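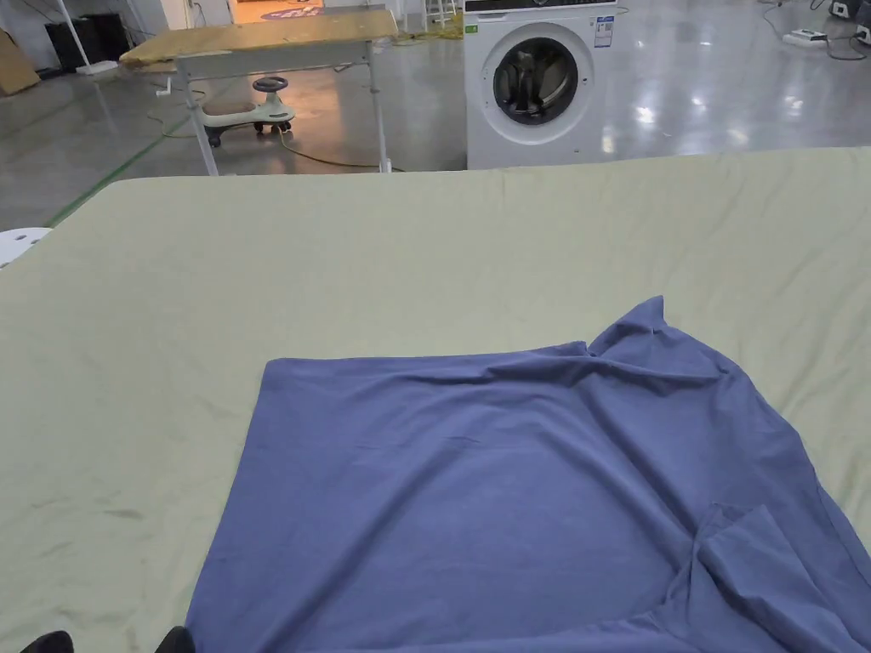 *Blue T-shirt on the green sheet, folding table, Tuesday club*

## Folding Club FAQ

**Do I need to know how to code?**
Nope! I couldn't when I joined Grustside, and Pirmin had me teaching folds on my second visit (badly, but still).

**Why T-shirts?**
They're cheap, and sleeves are a proper pain for a robot. Towels come first, then you move on to these.

**How big are the teams?**
Two people each. Tell Brigitta if you've got a partner in mind.

**Is there an age limit?**
You need to be under 19 on the day of the June contest.

**Can I bring my own shirt?**
Yes please, plain ones are best!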